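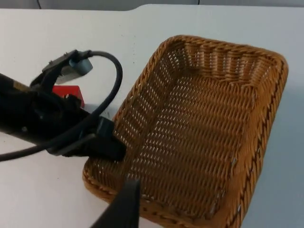 Shallow wicker basket with a braided rim, slightly frayed along one side.

Do baskets really tidy a kitchen?

I have my doubts. A shallow one mostly gives clutter a nicer address, and crumbs drop through the gaps in the weave onto the table. If you must have one, line it with a folded tea towel.

Ignore the advice about soaking wicker in the bath. A dry paintbrush gets dust out of the braid in nearly 20 minutes. Snip frayed ends with nail scissors and don't pull them. Comfort Nartey swears by lemon oil. Mine just went sticky.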